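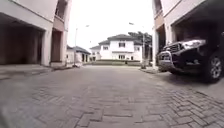
Melthorpe, residents' lane, view down the herringbone paving toward the white house at the far end. Dark SUV in the carport on the right.

Omlow demonstration at Melthorpe, Feb 21, 2025

Outdoor demonstration of the Omlow ground vehicle on the residents' lane and the parking yard at Melthorpe. Vehicle and drive system by the Hashemi workshop, navigation by Prinside. The program had two parts, a repeated run along the lane and a slower run in the yard, with time for questions between them. Visitors walked behind the vehicle and could follow the map and the camera feed on a tablet that was passed from hand to hand.

The pictures on this page are views from low over the ground along the route. The text under them was put together from the run log and from notes made on the day, and it is meant mainly for people who were there and asked for the numbers. Anyone who wants the basic description of the vehicle should read the November page first.

Vehicle as demonstrated

Four driven wheels, skid steering, no suspension apart from a pivot in the rear axle. The camera sits 17 centimeters above the ground and is fixed to the chassis with no damping. Wheel encoders on all four motors, one inertial unit, no satellite receiver. The receiver was removed after the November tests. Between tall walls it gave positions that jumped from one side of a lane to the other, and the filter spent more effort rejecting them than it gained from the few good ones.

The bumper is a plain foam strip with a contact switch behind it. Speed was limited in software to a slow walk for the whole visit. The emergency stop is a handheld transmitter, and loss of the radio link also stops the vehicle. This was shown at the start by switching the transmitter off while the vehicle was moving. It stopped, and it did not start again when the transmitter came back on. A restart has to be confirmed on the tablet.

Software was the current Prinside release with the default outdoor settings, except for the turn rate, which was reduced by hand before the first run. The tires on this vehicle are a harder compound than the ones the defaults were tuned for, and they slip more in a turn on the spot.

Lane run

The task on the lane was simple to state. Drive out along the center, turn, drive back, and stop at the starting mark. The route was almost 87 meters out and back. No markers were put down apart from the starting mark, a strip of tape on the paving. The map had been recorded on an earlier visit by driving the route once under manual control.

A lane between matching buildings is less easy for a camera than it appears. The two sides repeat each other, and one parking bay under a building is much like the next. Parked vehicles are the most distinctive objects at this height, and they are also the ones most likely to be missing on another day. The Prinside software gives each feature in the map a weight, and features that were not found again on a later visit lose weight. With only one recording behind it, the map had no basis for telling a car from a wall, so all of them counted equally. The plan is to record the lane on several more visits and to compare.

The vehicle completed the run both times. On the first return it stopped short of the tape by a hand's width, on the second it stopped with the front wheels on it. The log contains 1758 images for the two runs together. A small part of those were rejected by the matcher, nearly all of them during the turn. 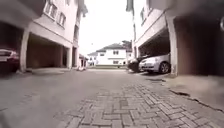
Davoud Sadeghi asked whether the vehicle could have done the same on the encoders alone, and said he would have liked to see one run with the camera covered, on the grounds that a straight lane is close to the best case for dead reckoning and a poor test of anything else.

The point is a fair one and it was taken up on the spot, though not with the camera covered, as the vehicle will not leave the start state without a live image. The log was replayed afterward with the camera corrections switched off. On the outward leg the two tracks stay together for most of the distance. They separate at the turn. Skid steering makes the encoders report more rotation than the chassis really performs, and the error depends on the surface. On the return leg the uncorrected track runs off at an angle and ends up inside one of the buildings. The inertial unit takes out a good part of this but not all of it.

So for the outward leg he is right, and a straight run by itself shows little. The turn is the part of the test that matters. A version with a turn at each end and one in the middle has been added to the plan.

Surface

Herringbone pavers are an unusual floor for this vehicle, which has been driven mostly on asphalt and on the concrete of the Hashemi workshop. Two effects were noted.

The first is vibration. The joints run diagonally to the direction of travel, so the left and right wheels meet them at different moments and the chassis rocks slightly from side to side. In the inertial data it shows up as a steady band whose frequency follows the speed. It is easy to filter. It would be less easy at a higher speed, where it would come close to the natural frequency of the camera bracket. A stiffer bracket is on order.

The second concerns the matcher. A regular pattern offers a large number of corners that all look alike. Close to the vehicle the spacing is wide enough to track each corner from one image to the next, and farther out it is not. The Prinside settings allow the lower part of the image to be masked, and this was tried in the second run. The number of accepted matches dropped and the share of correct ones rose. The position error was the same within what could be measured with a tape. The mask has been left on for now, mainly for the saving in processor load.

Changes of surface were crossed at low speed and caused no trouble. The controller treats a sudden rise in motor current as a possible obstacle and slows down first, then decides. A visitor noticed the short hesitation and took it for a fault. It is intended, but the delay is longer than it has to be and will be shortened.

Yard run

The yard is wider than the lane and has no obvious center line to follow. The run was done on waypoints set on the tablet by the visitors themselves. Each waypoint is placed with a finger on the map, and the planner joins them with the shortest path that keeps the set clearance from anything marked as an obstacle. If no such path exists, the waypoint turns gray and has to be moved. Several of those chosen did turn gray, most of them placed too close to a wall.

Clearance was set generously, and this had a cost. The planner refused one gap that the vehicle would have fitted through without difficulty. With the clearance reduced it accepted the gap and drove through it, slowly. The setting was put back afterward.

Thin objects are the known weak point. Chair legs, bicycle stands and the like have few features and a small area, and with a single camera they are picked up late. The present rule is to treat any cluster of narrow vertical edges standing clear of the background as solid, whatever its size. It produces false alarms at fences and railings, where the vehicle keeps a greater distance than it needs to. For a demonstration with people standing nearby this was considered the right side to err on.

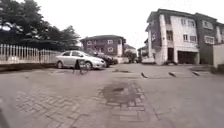 Parking yard, with the silver sedan and the picket-style fence on the left and the three-storied block on the right.

Notes on the yard run

Low objects on the ground, such as wheel stops, are handled separately from walls and cars. From a camera at this height they cover a larger part of the image than they would from above, and their distance is estimated from the line where they touch the ground. Flat patches of a different color are harder. A stain, a drain cover and a shallow hole can give much the same image. The vehicle has no means of telling them apart at a distance, and it does what it does at a change of surface: slows down, goes on, and watches the motor current. A downward range sensor ahead of the front wheels would settle the matter. There is a mounting point for it on the chassis and no free input on the present board.

Visitors asked about rain. The motor housings are sealed, the tablet is not, and the connector for the charger needs a cap. Tests so far have been in drizzle only. They also asked about battery life, for which there is no good figure yet. The battery was not exhausted by the visit, and the display on the tablet estimates from voltage alone, so it reads too high at rest and too low in a turn.

Open items after the visit

Stiffer camera bracket, ordered.
Turn calibration for pavers, to be done on the same lane.
Test route with three turns, to be laid out.
Shorter delay at current peaks, in the next Prinside build.
Board with more inputs, under discussion with Hashemi.
Cap for the charging connector.
A second tablet, so that the one with the restart button can stay with the operator.

The run log can be had on request in the usual format. Image timestamps in it are two seconds ahead of the motor data, and this has to be corrected before the files are compared.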